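Notebook, two-arm cell, Flondus shelf task
April 2019

Right arm faulted again during the restock runs. Protective stop, joint 4, same code as before. Log says 1055 lines in, just after the release command. Left arm was parked and stayed parked, so at least the interlock did its bit.

First guess was the gripper. Swapped the fingers, reseated the connector, ran it open/close 100 times with the arm still. No fault. So not the gripper, or not by itself.

Second guess, cable. The thin one at the wrist makes a big loop and when the arm reaches long it swings. Think it snags on the upper wrist when joint 5 goes past its midrange and the controller reads the tug as a collision. Makes sense with the fault only showing up on far moves. Ran the reach slow with nothing in the fingers, boxes left on the shelf so the heights stay honest.
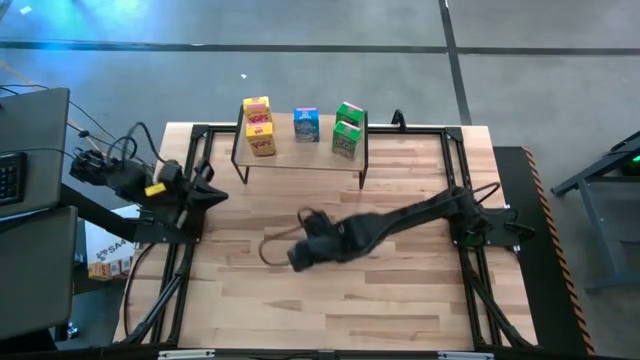

Right arm on the slow reach, left arm folded. Note wrist cable loop.

Slow = fine, every time. At 500 mm/s also fine. At 700 it stopped on the second pass, arm well out over the wood. Pulled the trace and the torque spike is on joint 4, short, then nothing. Looks like a tug to me, not a hit. Nothing near enough to hit anyway.

Tried the Mikero clips - too stiff, they pinch. Velcro strap for now, loop pulled in closer to the link. Seven passes at 700 with no stop. Not calling that fixed.

Also found the collision threshold in the Pärn config was never set back after the August demo. Over twice as sensitve as the left arm. Somebody (me probably) should of written that down. Left it alone today, one change at a time.

To do:
- ask Gevness for the short cable, right angle plug
- rerun the full restock at 700 with strap on
- then match thresholds L/R, log both
- keep outside the tape when right arm is live, reach is longer then it looks
- redo the e-stop check before anyone runs it at full speed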